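Meltmont Bloggers' Circle — Minutes, Saturday, March 29, 2025

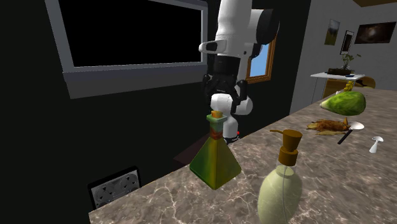 Marble countertop with white veins, bottles and a robotic arm.

Present: Amra Angelovski (chair), Béla Gulyás, Győző Gál, Bjartur Grímsdóttir (notes)
Apologies: Hafþór Vestergaard

1. Comments. Győző cleared 77 spam comments from the guestbook — wonderful work, thank you!

2. Theme. Béla showed the new sidebar and we all loved it. Adopted, with 18 recent posts on the archive page.

3. Link swap. Flustberg wants to join. Agreed, and very happy to have them. Amra to write back.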